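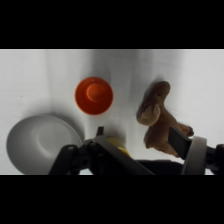
Vista de la cámara de muñeca con la taza, el plato y el peluche. Adjunto al ticket, sin recortar.

Ticket: el detector de Civico pierde el plato al acercarse la pinza
Abierto por: Adaeze Etim
Asignado a: Bukola Jibrin
Fecha: 7 de marzo de 2022
Estado: resuelto, pendiente de fusionar

Adaeze Etim
¡Hola, Bukola! Te cuento lo que llevo peleado con esto, que ya es bastante. Con la última versión de Civico el detector saca la taza naranja siempre, con una confianza altísima, pero el plato va y viene. Blanco sobre mesa blanca, ya, pero en febrero con esta misma mesa no fallaba. Y lo peor es que cuando lo pierde, el planificador borra el obstáculo y propone trayectorias que pasan por encima tan tranquilas.

Lo que he probado hasta ahora:
– Bajar el umbral de confianza. Aparece el plato, sí, pero también me detecta sombras como si fueran objetos.
– Volver a los pesos anteriores. Igual.
– Reproducir la grabación sin el planificador. Igual, así que a Iter lo descarto.

Registro del nodo:
[WARN] track 14: sin asociación, eliminado
[INFO] track 15: creado, clase=plato
[WARN] track 15: sin asociación, eliminado

Bukola Jibrin
¿Me miras una cosa? En la imagen que adjuntas hay banda negra arriba y abajo. ¿El nodo de preprocesado las quita antes de pasarle la imagen al detector o se las come enteras?

Adaeze Etim
Se las come enteras – acabo de comprobarlo. El recorte estaba en el fichero de lanzamiento viejo y al migrar a la configuración nueva se quedó fuera (culpa mía, creo, aunque el commit es de las dos). El plato se mete justo en la banda de abajo, o sea que el contorno se le corta contra negro puro, y encima tiene la sombra de la pinza al lado. La taza queda lejos de las bandas y por eso ni se entera.

He vuelto a poner el recorte y he pasado la grabación completa, 3.000 fotogramas. Antes perdía el plato en 1.258, ahora en 15. ¡Menuda diferencia!

Bukola Jibrin
Qué bien. ¿Y lo amarillo que asoma debajo del dedo izquierdo?

Adaeze Etim
Eso sigue sin salir, pero está casi tapado por la pinza y no me preocupa mucho. Lo que sí me mosquea es la máscara del propio robot: el dedo derecho se solapa con el peluche y a ratos me junta los dos en un solo segmento. Lo abro en otro ticket, que si no este no se cierra nunca.

Bukola Jibrin
Vale, pásaselo a Nneka Ajayi, que lleva la máscara. Y añade una prueba que falle si falta el recorte en la configuración, por favor.

Adaeze Etim
Hecho, la prueba va en la misma rama. Queda que la revises tú y fusionamos.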